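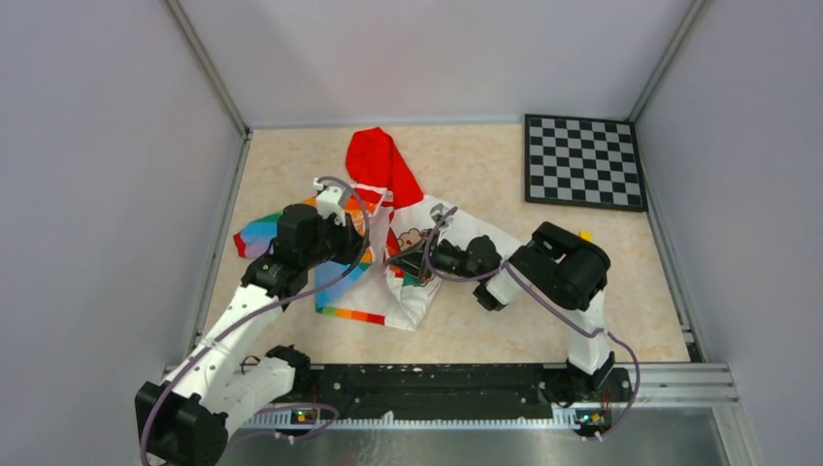 Folding and Fabric FAQ
Gridell Laundry & Mending, Lamptey Street

Updated Mar 23, 2018. Please read before calling, the phone is at the front and the front is usually busy.

What can I drop off?
Clothes, towels, bedding, kids' blankets, costumes, flags, play capes, table covers. Cotton, poly, most blends. Multicolored and printed stuff is fine. No leather, no fur, nothing with a battery pack sewn in.

Do I have to fold it first?
No. Crumpled is fine. Shake out the crumbs and empty the pockets, that's all we ask.

My piece has bright red next to white. Will it bleed?
Might. Red is the worst one, then dark purple. Tell us if it's new or never been washed and we'll do a damp cloth test on a corner. If color comes off on the cloth we call you before going any further. Cold wash only after that, by itself, no soaking. Don't leave it balled up wet in a bag overnight, that's how most of the pink whites get here.

Can you get the pink out if it already happened?
Sometimes. Bring it in damp if you can and do NOT put it in the dryer. Once it's been dried hot we can try but no promises and the fee is the same either way.

How do you fold something that isn't square?
We get this a lot. Long points, flaps, hoods, odd corners. How we do it:
Lay it flat, print side down.
Find the longest straight edge and pull that one smooth first.
Bring the points in toward the middle untill you have something close to a rectangle.
Then halves, then halves again. Stop when it fits the shelf.
If one side has a narrow stripe or border, line that up and let the rest follow. Easier to see than a plain hem.

What about the printed part?
Cartoon prints, iron-ons, lettering: keep the crease off it. Fold on either side of the print. Old prints crack right along the fold line and we can't fix a cracked print. If there's no way around it, roll the piece loosely.

Can I iron over a print?
Not directly. Turn inside out, low heat, thin cloth between. No steam on the puffy kind.

The white part is all creases. The colored part looks fine. Why?
Same creases usually, they just show more on white. Busy colors hide them. Mist the white area with water, smooth by hand, leave it flat. Comes out about as well as ironing for play stuff.

What kind of table should I fold on?
Anything hard and flat that you can wipe down. Waist height or a bit over. Beds are bad for this, too soft, everything slides. Take kids' toys and game boards off to one side first, small blocks get folded into things constantly. We have a jar.

Which bags do you use?
Oteck mesh bags for the wash, the medium ones. Paper wrap for pickup. You can bring your own Nikley bin if it has your name on it, otherwise it gets mixed up with ours.

How long does it take?
Wash and fold, next day. Mending is up to 6 days. February was slower, we're caught up now.

Is there a minimum?
Yes, 18 dollars. Mending is priced per piece, no minimum.

What's the number on my ticket?
Just your order. Tickets run in sequence, so if yours is 1026 and the board says 1024, you're close. Keep the stub, we need it at pickup.

Lost my stub, now what?
Describe the piece. Colors, print, any tags. "Blanket" isn't enough. "Rainbow edge, white on one side" is enough.

Do you mend torn seams on multi color pieces?
Yes. We match thread to the biggest color touching the seam, so on a rainbow strip you'll see the stitching a little in spots. If you want it changed color by color thats extra, ask for Yaw Appiah, he does all of those.

Can I wait while you fold?
One or two pieces, sure. A full bag, no.

Unclaimed items?
Held 60 days, then donated. We text twice first.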